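Moving Out of Mirgate, Part One

September 1, 2024

So we did it. We signed the lease on the Carnton place and now I have to pack up a whole apartment (plus the storage cage, which I'd been pretending didn't exist). Four years of stuff! I keep opening closets and closing them again.

I started with books because they felt easy. They weren't. I sat on the floor and read the first chapter of a mystery I swear I'd never seen before, and then it was dinner time. My friend Angelica Belmonte came over the next night and she is ruthless, you guys. She held up each book and gave me 2 seconds to say keep or go. I filled three boxes for the library sale that way, and I only snuck one back out after she left.

The kitchen is a different story. I own so many lids. I don't know what they belong to. I've also been carrying around my grandmother's gravy boat since college and have never once made gravy, but it's coming with me and I won't be taking questions.

The movers quoted us $546, which seemed fine until I found out stairs are extra. The new place is on the third floor. We're still going with them, I think, unless my brother comes through with his truck, and he's been saying "probably" since June.

Boxes I've been getting free from the grocery store on Ogbonna Street, if you go before nine and ask nicely. The banana ones are great, with handles and everything, just remember there's a hole in the bottom. I lost a whole bag of buttons through one of those. 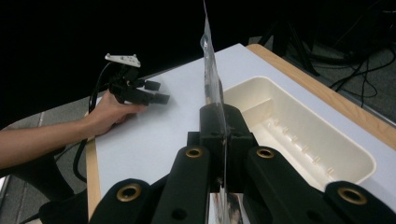 Clear plastic, up close.

Glasses are next, and I'm dreading it. My plan is to wrap them in T-shirts and dish towels so I'm packing two things at once, and then the plates go in on their sides, like records. My mom swears by that.

If anybody near Mirgate wants a perfectly good floor lamp or a fern with a bad attitude, leave me a comment. I'm keeping the big bookcase until the last day, mostly because I can't get it apart.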